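2025-05-13
Cell 2 notebook, handling rules, second pass

OK, so the plan for today was to sit down with the handling rules we scribbled up in April and see which ones survive contact with an ordinary working day. Gyu-bin Han and I had the morning, Lotte De Bruijn came in after lunch, and Sang-wook Jang kept dropping by to argue (welcome, mostly). I'm writing it up while I still remember who objected to what.

First thing, the title. "Safe Operation Policy" is going. It sounds like something you sign and never read. Gyu-bin wants "House Rules" and I'm fine with that. The file on the shared drive is still under the old name until Lotte moves it, so don't go making a second copy!

Rule 1, hands out of the workspace while the arm is enabled. No argument there, except over what "enabled" means. Gyu-bin reads it as brakes off. I'd been reading it as program running, and those are two very different situations. An arm that's holding position with the brakes off can still be told to move by whoever is at the keyboard, or by a script somebody left waiting on a timer. So we go with Gyu-bin's reading. New wording: "If the brakes are off, the arm is enabled, whether or not it is moving." Slightly clunky, but I'd take clunky over clever on this one.

Rule 2, who holds the stop. The old text says "an operator shall be near the emergency stop," and near is a useless word. Sang-wook's chair is near it if you have Sang-wook's arms. We tried it sitting and standing, and I can't reach the thing from the second stool without getting up, so the second stool doesn't count as an operator's seat any more. New wording: "The person running the arm can put a hand on the stop without standing up or leaning across anyone." I've put a strip of tape on the floor where the stool goes. If you move the stool, move it back, please.

We also added a handover line. If you're holding the stop and you want a coffee, you say so out loud, and the next person says "I have it" before you leave. Sang-wook thinks this is theater. Lotte used to do it at her last job and says it felt silly for a week and then it was just how people talked. I'm with Lotte. We'll try it until the end of the month and see whether anyone's still rolling their eyes.

Rule 3, speed. This is where the morning went. The old rule has one limit for everything, and it's the wrong limit for most things: too slow for moves in free space (so people override it and forget to put it back), and too fast for coming in on a drawer. We split it in two. Free moves get the normal cap. Anything inside a hand's width of an object gets the slow cap, and the slow cap lives in the config and not in the task script. I feel pretty strongly about that last part. I went through the scripts folder before lunch and found 136 of them, and 7 set their own speed in the body of the code. One of those was mine, from back when I was in a hurry. Fixed it, blushed, moved on.
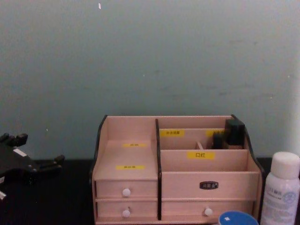 Drawers got their own paragraph in the end. A knob is a small target and there's a temptation to come in fast and let compliance sort out the last bit, and then the whole piece of furniture scoots backward and your next grasp pose is garbage. So: approach square to the front, stop short, close in on the slow cap, pull straight. If the unit moves, the trial is stopped and logged as a stop. You don't nudge it back by hand and carry on as if nothing happened. Gyu-bin asked whether we should just clamp everything down and be done with it. For the force tests, yes. For the everyday household tasks I'd say no, the stuff in people's homes isn't clamped to anything, and a policy that only works on bolted-down furniture isn't much use to us.

Related, and we went back and forth on it for ages: what's allowed to be on the table? The April draft says "only task objects." Nice and tidy, and completely at odds with what we're trying to do. We want clutter. So the rule now splits objects by what happens if they go over. Closed, light, and unbreakable can stay as clutter. Anything open with liquid in it, anything glass, anything sharp comes off before the brakes do. Bottles are allowed if they're capped, and you check the cap with your fingers, not by looking. Lotte wanted to ban bottles altogether. She's had a bad afternoon with hand lotion and a keyboard at some point in her life and I don't blame her. We settled on the finger check plus paper towels on the shelf under the bench, which I've restocked.

Oh, and labels! Jae-hoon Hyun asked by message if labels on the furniture are a problem for the rules. Not for safety, no. For record keeping they are, a bit. If an object carries a label, whatever language it's in, write in the run log that it's labeled. Otherwise six weeks later someone's wondering why the model does so well on one box and falls apart on its plain cousin. I've added a checkbox for it to the run sheet. Labels also don't get peeled off or added halfway through a batch. Start of a batch or end of a batch, never in between.

Rule 4, the run sheet itself. It was two pages and people filled in the first one. Now it's a single page. I cut the line for room temperature (we've never used it) and kept the one for gripper condition, which we use all the time. Gripper condition means you look at both contact surfaces, wipe them, wiggle them, and write down what you found, even when it's "fine." I know "fine" feels pointless to write. A blank line could mean fine or it could mean you forgot, and I can't tell those apart later.

We also settled on an interval for the proper gripper inspection: every 1,000 grasps or every 168 hours of powered time, whichever comes first. Both numbers are ours, they didn't come out of any standard, and they may well be wrong. Sang-wook wanted it shorter. I wanted to pick something we'd really do. The grasp counter is in the log already, and powered hours you read off the controller page. Whoever trips the limit does the inspection, so no leaving it at 999 for the next poor soul (Gyu-bin, I'm looking at you, with love).

Rule 5, scripts from elsewhere. Rudenis sent us a motion library to try, and the team at Enovitz want us to run their grasp planner too. Both fine, both exciting to be truthful! But the first run of anything from outside goes through in sim, then on the arm with an empty table and the slow cap on everything, then with objects. Three steps, initialed at each one. Seo-ah Tak pointed out that our own scripts deserve the same treatment after a big rewrite, and she's right, so the rule says "new or substantially changed" and drops the word "external." What counts as substantial? If you're asking, it counts.

Ran into a small snag while we were testing the wording. The config has a fallback value that kicks in if the slow cap is missing, and the fallback was the normal cap. Yikes. It should fail toward slow, or better, refuse to start. I've changed it so the controller won't enable without both values present, and Gyu-bin tried it with each one deleted in turn and it refused both times. It needs a second pair of eyes before we call it done. Seo-ah, could you? The change is in the branch called ham-limits (Ham is what we're calling the cell config now, don't ask me, ask Lotte).

Near misses. We don't have a rule for these and we need one. Right now people mention them at lunch, or don't. I'd like a page at the back of this notebook with a date, what moved, what it nearly hit, and no names. Sang-wook worries it'll stay empty. Could be. I've started it off with two of my own, one from April when I left a pose offset in from a different table height, and one from this morning when I started a run with my sleeve over the stop button. It took me a second too long to find it. Sleeves up, then. I've put that under Rule 2.

Things we didn't finish:

Whether visitors count as operators if they're only watching. Lotte says they stand behind the tape and that's the end of it. I think we need a line about kids.

Night runs. Verkusus would like the overnight numbers and I get why, but under Rule 2 as written there's no such thing as an unattended run. I'm not softening Rule 2 to get there. If we want night runs we need a fence and a proper risk assessment first, and that's a job for all of us together. I've written back to say not this month.

Whether the slow cap is slow enough for thin wooden parts. Gyu-bin is going to set up a pull test with the force readout on, and I'll do the plotting.

Still to do from me: print the one-page run sheet, laminate the "I have it" card, delete the old speed lines from the template so nobody copies them again. Lotte has the rename. Jae-hoon gets a copy of the label paragraph tonight.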